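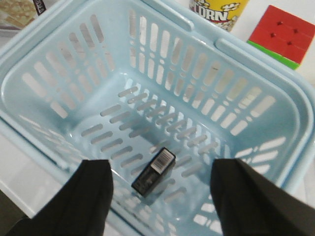
去看机器人那天

十二月里我去了一趟Yorath的开放日。说是开放日，其实就是他们把二楼的两间实验室打开，让附近的人、学生家长，还有像我这样爱凑热闹的闲人进去转转。邀请我的是Sioned Gough，我们多年前一起上过威尔士语夜校，她学成了，我没有（到现在我只会问路，而且听不懂人家的回答）。她发消息说，你不是总写厨房和阳台吗，来写点别的吧。我想也好，就去了。

路上比我预想的折腾。公交坐过了一站，下来又走反了方向，等我找到那栋楼，已经是下午两点多。门口签到的小伙子给我一张贴纸，上面的编号是404，他自己先笑了，说这个号一直没人肯要。我倒挺喜欢的，贴在大衣上，回家以后又挪到了冰箱门上，现在还在那儿。

第一间屋子主要是讲解，墙上有海报，有茶，有一种姜味很重的饼干。我喝了一杯茶，听Meirion Wynne讲他们为什么要让机器人去收拾桌子上的零碎东西。他讲得很慢，很耐心，有个大概七八岁的小姑娘一连问了他好多问题，其中一个是“它会不会生气”。他认真想了一下才回答，说它连自己拿没拿稳都要靠我们教，生气还早着呢。我听着觉得这个人挺可爱。

真正让我站住不走的是第二间屋子。桌上放着一只浅蓝色的塑料篮子，四壁和篮底全是一条条的孔，和我家沥菜的那种差不多一个意思。篮子里躺着一个黑色的小盒子，一头贴着条形码，斜斜地搁在那里，机械臂的两根黑手指就伸在篮子里。篮子后面还摆着一只印着爆米花的黄桶和一个魔方，旁边的孩子们眼睛都盯着那个魔方，大人们呢，我猜跟我一样，盯着那只黄桶想晚饭。

旁边接着一台屏幕，放的是手腕上那个小摄像头看到的东西。这一点我之前完全没想过！我一直以为机器人看世界是站在远处看的，像我们坐在沙发上看电视那样。可是从手腕上看下去，满眼都是篮子，自己的两根手指又粗又大，那个小盒子反而成了小小的一块。我站在屏幕前面看了很久，忽然想起我外婆眼睛不好以后穿针的样子，脸凑得那么近，手指把什么都挡住了，她就凭着感觉去够那个针眼。

操作的人叫Emiliano Nava，他们把这套控制程序叫Gutik，我问是什么意思，他说是起名的那位同事随手打出来的，后来改不掉了。他跟我解释，难的地方在于盒子躺得不正。人手伸下去，手腕一转就好了，我们根本不觉得自己转了；机器得先弄明白盒子朝哪边斜，再决定手指从哪个方向合拢。黑色的东西也麻烦，反光少，边缘不好认。还有篮子上那么多孔，一条一条的，在摄像头里全是花纹，他说刚开始的时候程序老把花纹当成东西的边。我问那为什么不换个没有孔的篮子，他说人家家里就是有孔的篮子嘛。这话我记下来了。

后来他让我们看了好几回。第一回手指合上了，盒子从一边滑出去，又掉回篮子里，“啪”的一声，屋里的人一起“哎呀”，像看球赛一样。第二回它停在上面想了好一阵子，久到有个爸爸小声问是不是死机了。再后来总算夹住了，稳稳当当地提上来，挪到桌子的另一边放下，大家都鼓掌，我也鼓了，鼓得还挺响。Diarmuid Buckley站在后面，他管他们的记录，说到那天为止这个动作一共试了894回。我问成功了多少，他说这个数字今天不对外开放，说完自己去倒茶了。

我本来打算待半个钟头就走的，结果一直待到他们开始收椅子。Sioned陪我下楼，我跟她说，看了一下午，最佩服的倒是我自己的手。早上找钥匙，包里黑咕隆咚的，我手伸进去摸两下就出来了，嘴里还在跟邻居说话呢。她说搞这一行的人多少都有这个毛病，吃饭的时候会盯着别人拿筷子。她说有一次在餐馆里看隔壁桌的老先生剥虾，看得人家把盘子往自己那边挪了挪。

回来的公交倒是没坐过站。到家天早黑了，我把阳台上的衣服收进来，夹子一个一个扔进篮子里，有一个卡在孔里，我用两根手指去捏它，学着那台机器的样子，手腕不许转，手背朝上直直地伸下去。试了好几次都没捏出来，最后还是耍赖，把篮子翻过来倒的。

听Sioned说他们开春还要办一次，到时候想让来的人自己上手操作，要提前报名。我已经跟她说了，给我留个位置，编号还要404。

评论

阳台上的芹菜：
我下午也试了！手腕不转真的捏不出夹子，我先生以为我手抽筋了。

Oddur Hafþórsson：
那天我也在，就是坐在窗边吃饼干的那个。补充一句，盒子掉回去那回其实是我最喜欢的，孩子们笑得太开心了。姜饼的方子你要不要？

博主 回复 Oddur Hafþórsson：
要要要！原来是你！我还以为那一盘是买的。

小满妈：
请问开春那次多大的孩子可以报名？我家的五岁，看见按钮就要按的那种。

博主 回复 小满妈：
我帮你问问Sioned，问到了在这儿回你。

老周：
“人家家里就是有孔的篮子嘛”，这句好。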